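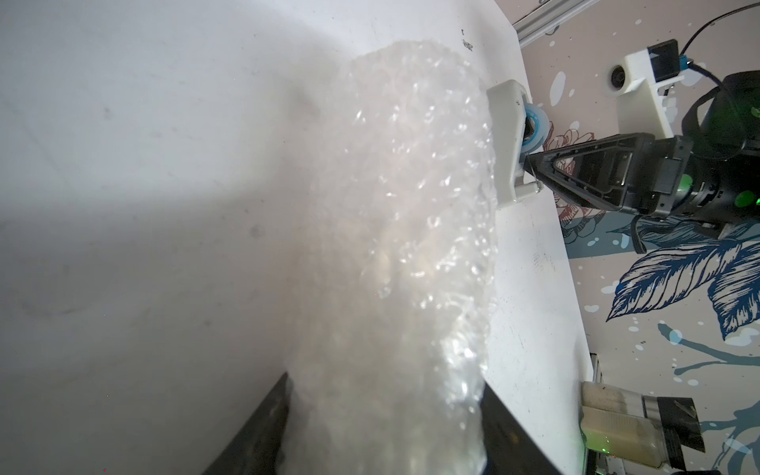

Bubble wrap: keep or chuck?
Moving & Storage > Packing

clalano_5
We move in June and my husband has been hoarding bubble wrap since the last move. It's all scrunched up in the hall cupboard. Is used stuff any good for glasses, or am I housing rubbish?

Benedicta Annan
Keep it. If the bubbles are mostly up, it works. Bubbles facing in, two layers for stemware, tape on the wrap and never on the glass.

sarkach
Disagree. Mine had gone flat as a pancake and I lost 2 good wine glasses between Ballarat and Geelong. Butcher's paper, every time. Cheaper too.

Benedicta Annan
Flat bubble wrap is just plastic, sarkach. I did say "mostly up".

sarkach
And who's going through it bubble by bubble? You?

Rodrigo Aguiar
My kids would, but you wouldn't have any left by teatime.
I use paper around the glass and wrap over the paper. Stops the plastic leaving those little circles on anything polished. Ask my mother's sideboard.

clalano_5
Circles?? There is a sideboard.

Rodrigo Aguiar
Old blanket first, then wrap. Don't leave it in a hot garage.

cirkau
More than 1,000 posts in this section and every second one is bubbles in or bubbles out. Out, by the way.

Benedicta Annan
In.

clalano_5
He's just come home with another roll.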